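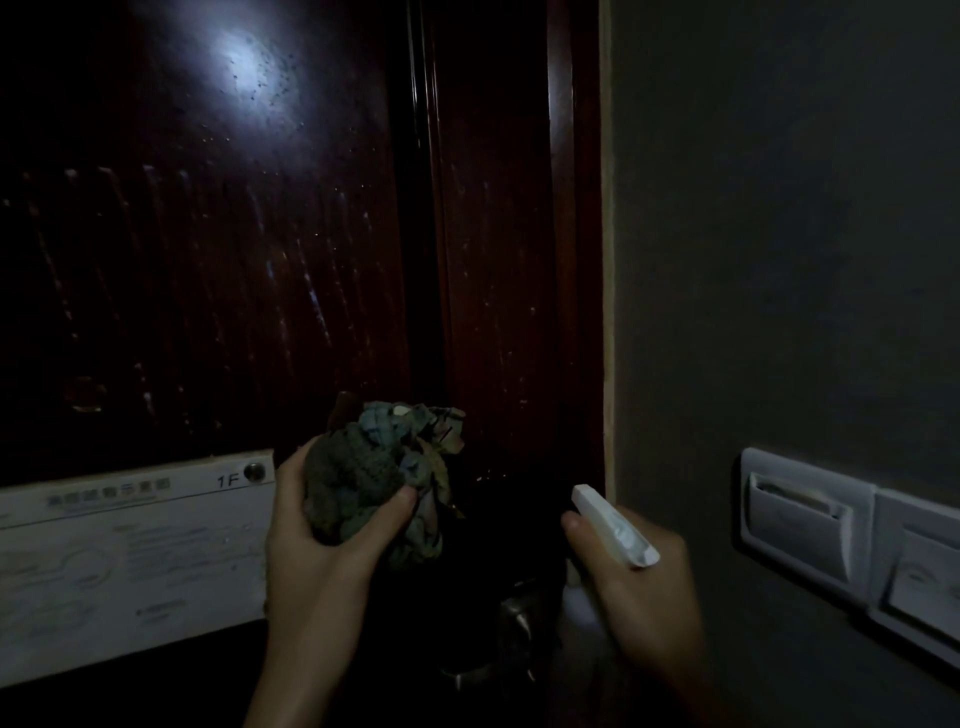

*Spray and cloth on a varnished door, with the keycard slot on the wall beside it.*

**Room cleaners wanted for a paid product trial (60 places)**

Flonia is looking for people who clean hotel rooms, serviced flats or student halls for a living to take part in a trial of the Flastier, a door and panel wiping machine made by Prarkberg. The trial runs through March. You do not need any experience with robots or machines. You do need to know how to clean a door properly.

**What the Flastier is**

The Flastier is a wheeled unit with a single arm and a cloth pad. It is meant to travel along a corridor, stop at each door and wipe the face of it, including the handle and any sign fixed to it. Prarkberg offers it for hire to hotels and hall operators, with servicing included in the hire charge.

We are an independent testing firm. Prarkberg has paid for the trial but does not choose who takes part, and it will not see your name or your employer's name. Our report goes to Prarkberg and to Howells, the hotel operator that is thinking of hiring the machines.

**What we want to find out**

Howells has asked us for a straight comparison between the machine and a person with a spray bottle and a cloth. The points in question are:

- streaks and runs left on gloss varnish
- smears on handles and other metal
- the edges and fixings of door signs, where dirt collects
- grooves and mouldings, which a flat pad tends to skip
- how much spray ends up on the frame, the wall or the switches
- how long each door takes, including any going back over it

Dark varnished doors are the hard case. Drips show up badly on them, particularly under a corridor light, and most of the complaints Howells gets about doors are about marks left after cleaning. More than half of the test doors will be of this type. The rest are painted or laminate.

**What you would do**

You would come in for 2 sessions. In the first you clean a set of doors your own way while we time you and take notes. We supply the sprays and cloths, but you can bring your own if you prefer them, as long as the bottle is labelled with what is in it.

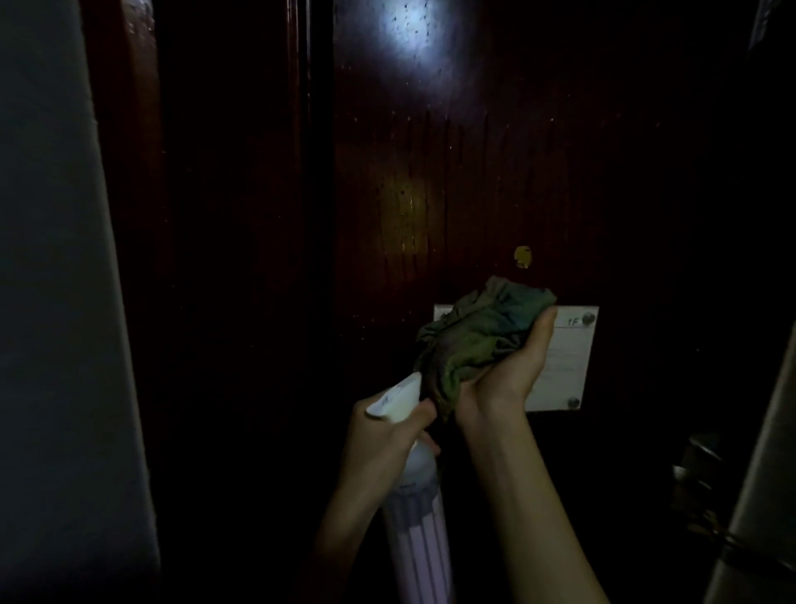

Please work at your normal speed. We have had people in earlier trials take far more care than they would on a shift, and it made their times useless to us. If you would usually leave a stubborn spot for later, leave it and tell us.

In the second session you work alongside the Flastier. You load the pad, set it going, check each door when it has finished and put right anything it has missed. Afterwards there is a form to fill in and a short talk with one of our staff. We want to hear what was awkward: the weight of the pad holder, the noise, the screen, whether you had to keep stepping out of its way. If you think the thing is no use, say so. It makes no difference to your payment.

**Pay**

You will be paid £130 for each session, so £260 for the full trial. We pay by bank transfer once each session is done. If you attend the first and cannot make the second, you keep the payment for the first. Bus and train fares are paid back on production of a ticket.

**Who can apply**

You should:

- be 18 or over and allowed to work in the UK
- have at least a year of paid cleaning work, part time or full time
- be able to stand, reach and bend for a morning with breaks
- have no allergy to common cleaning sprays

We would like a fair number of people who work nights, and people who are left-handed, as the controls are all on one side. You cannot take part if you or someone you live with works for Prarkberg or Howells.

**Times**

Sessions start at 9 am and finish by 1 pm. There is one Sunday group for people who cannot get away during the week. Tea, coffee and a sandwich are provided. There is parking behind the building, but it fills up early.

**Notes and recording**

We record times and door condition. Your hands and forearms may be filmed while you work, and your face will not be. Recordings are kept until the report is finished and then deleted. You can stop at any point without giving a reason.

**How to apply**

Ask for the form at the Flonia front desk, or have one posted to you. It is a single page and asks where you have worked, what kinds of doors and surfaces you clean most and which days suit you. A CV is not needed. We expect up to 400 forms, so replies will be slow, but everyone who applies will get one.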